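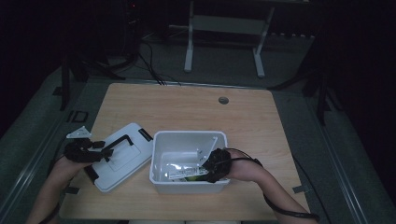
Fig. 4. Storage box with the lid off.

4. Putting the label maker away (and getting it back out again)

The Stokent 421 is a simple label maker and asks very little of you while it is switched on. Most of the trouble reported to us begins in a drawer. If you expect to leave the machine unused for a month or more, work through this section first. It takes less time than peeling a jammed label off the print head, a job covered at length in section 7.

4.1 Before storage

1. Print or cancel any labels still in the queue. The 421 remembers them, and will greet you in June with whatever you were cross about in the spring.
2. Switch off at the side button and wait for the green light to go out.
3. Open the rear cover and lift out the tape cassette. Do not pull the tape itself.
4. Take out all the batteries, including the one that always rolls under something.
5. Wipe the print head with a dry cotton bud. No spirits, no spit.
6. Close the rear cover until it clicks.

Note: The memory holds 256 saved labels and keeps them without batteries. The clock does not survive, and will insist it is midnight until corrected (see 3.2).

4.2 Choosing a box

Any clean box with a lid will do. Zindia and Ondale cassettes both curl in damp air, so a shed is a poor choice and a bathroom cabinet is worse. Store cassettes on their edges, with the tape slot facing up. Label the box. You own a label maker.

CAUTION: Do not store loose batteries in the same box as the machine. A leaking battery is not covered by the guarantee, however politely you write to us.

4.3 Bringing it back into use

1. Fit new batteries, following the marks inside the compartment.
2. Fit a cassette and close the cover.
3. Switch on and press FEED twice.
4. Print a test label. The first few letters may look faint - print a second one before you decide anything is broken.
5. If the display reads HEAD, clean the print head again and repeat step 4.

The print head should be checked every 1,000 labels and replaced at 2,000. The Dow carry case, sold separately, does not change these figures, though it does have a nice handle.

Revised 2 September 2025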